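Hand gripper station – setup and weekly care

Notes for whoever has the bench next. Covers the two hand-held grippers, the cables and the rack fixture. Shiyu Jiang wrote the first version in March, I've cut it down and fixed the bits that changed when we moved to the Clirel controller.

What you need

2.5 mm hex key
Lint-free cloth, isopropyl
Velcro straps (not zip ties, please)
The feeler gauge from the Hodorar drawer
Spare jaw pads, one pair per gripper

Step 1. Power down

Controller off at the back, wait for the fan to stop. Unplug both gripper leads at the controller end, never at the gripper end. Those connectors are tiny and I've already replaced two.

Step 2. Jaws

Wipe the pads. Look for a shiny stripe along the tip, that means they're slipping and need swapping. One screw per pad. Snug, no threadlocker.

Close the jaws by hand and try the feeler gauge at the tips. If it slides in, loosen the jaw screw, push the jaw over, retighten. Check again. Usually takes me a couple of goes.

Step 3. Cables

Follow each lead with your fingers from gripper to plug. Kinks, flat spots, anything sticky. Leave enough slack for the full reach over the rack, then strap it to the bench leg. Left lead goes down the left, right lead down the right – cross them and you will be untangling all afternoon.

Step 4. Zero and travel check

Leads back in, controller on. Open Pan, hit Zero with both jaws fully closed. Then open all the way. Readout should say 100 on each side, anything under that means teh zero didn't take, so do it over. Cycle each gripper 6 times and watch for the number to come back to 0.

If it drifts, reseat the plug first. Recalibrating is the last resort.

Step 5. Rack position

Put the rack on the wooden board, long side facing you. Shoes on the top shelf, side by side, toes toward you, bottom shelf clear. Bring both grippers up with the jaws pointing in at each other and make sure neither lead pulls tight.

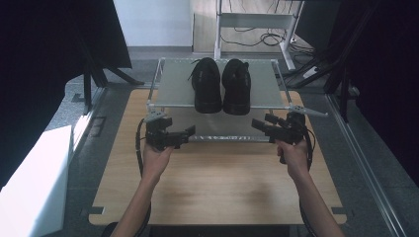
Step 6. Test run

Start a short recording in Flullus. Pick up, put down, swap sides, stop. Play it back and check that both jaw traces move and the clocks line up. An offset over 40 ms – stop, restart the controller, try again.

Error 152 is a loose left lead. Nearly always.

When to do it

Full list every Saturday before the first session. Steps 3 and 4 any time someone has unplugged somthing. Write the date and your initials on the card taped to the controller.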